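How Did Secret Messages Work in Wartime?

By Kanchan Bhatt
Mar 15, 2020

Picture a girl on a bicycle. She has a basket of turnips, a wool hat and a very cold nose. A soldier stops her at the bridge and looks through the turnips. He finds turnips. He waves her on, and off she pedals with a secret message rolled up inside the handlebar!

People who carried messages like that were called couriers. One of them was Zdislava Slanina, who was 11 when she started riding between the town of Grundbridge and the village of Fustent, on the other side of the Vadel River. She didn't know what most of the messages said. That was on purpose. If you don't know a secret, you can't let it slip.

Why not just use the telephone?

During World War II, somebody could be listening to the telephone. Somebody could be opening the mail, too. In many places there were workers whose whole job was to read other people's letters and cross out or cut out anything they didn't like. These workers were called censors, and lots of countries had them. So if you wanted to say something secret, you had two choices. You could hide the message, or you could scramble it. Really careful people did both.

Hiding a message

The fancy word for hiding a message is steganography (say it like this: STEG-uh-NOG-ruh-fee). It comes from Greek words that mean "covered writing," and people have been doing it for thousands of years.

Invisible ink is the famous one. Lemon juice works, and so does milk. You write between the lines of a boring letter, and the juice dries so you can hardly see it. When the paper is warmed up, the juice turns brown and the words come out. Spies loved it at first, but censors learned the trick pretty fast and started testing letters, so spies had to come up with better inks made from special chemicals.

Messages were also hidden in hollow coins, coat linings, shoe heels and bars of soap. Knitting could hide one too! A knitter can make a bump or a smooth stitch, and a row of bumps and smooth stitches can stand for dots and dashes in Morse code.
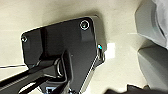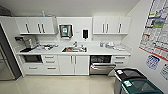
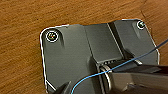 First, a black plate with metal screws. Second, a white kitchen. Third, a dark gray plate on a wooden tabletop.

Scrambling a message

When you scramble a message by changing its letters, you are using a cipher (SY-fer). The simplest kind is more than 2,000 years old. You just slide every letter along the alphabet. If you slide three places, A turns into D, B turns into E, and so on. When you get to the end, you loop back around to the start.

MEET AT THE MILL
turns into
PHHW DW WKH PLOO

Doesn't that look wonderfully mysterious? Your friend slides every letter back three places and reads it right off. The number three is the key, and both of you have to know it.

Another kind keeps the letters the same but mixes up their order. Write SEND BREAD in a zigzag, one letter up, one letter down:

S N B E D
 E D R A

Now copy out the top row and then the bottom row, and you get SNBEDEDRA.

The book trick

My favorite is the book cipher. Two people each have the very same book. The message is nothing but numbers, such as 14-6-2, meaning page 14, line 6, word 2. Without the right book, the numbers are just numbers. Zdislava's group used a cookbook with 200 pages, and they got stuck whenever they needed a word that wasn't in it. There was no word for "train" anywhere in that cookbook! They had to spell it out using the first letters of five other words. One long message sent in February took 1,712 letters to spell, and it had to be copied by candlelight.

How did codes get broken?

Code breakers are people who work out a secret message without being given the key. One way is to look for letters that show up a lot. In English, E is usually the most common letter, so if your scrambled message is full of H's, then H might really be E. Look back at PHHW and see!

Short messages are harder to break than long ones, because there is less to go on. Machines made things harder still. A cipher machine could change the scramble after every single letter, so the same letter could come out as K one time and Q the next. Breaking those took teams of people good at math, languages and crossword puzzles, plus some enormous machines of their own.

What happened to the messages?

Most were burned as soon as they were read. A few were tucked behind bricks or buried in jars, and some of those have been found. The Yadav Collection in Grundbridge has 4,000 scraps of paper from the war years, and a good many of them still haven't been decoded. Some are probably shopping lists. It's hard to tell!

Words to know

Courier: a person who carries messages.
Censor: a person who checks letters and removes parts of them.
Cipher: a way of scrambling letters.
Key: the secret that unscrambles a cipher.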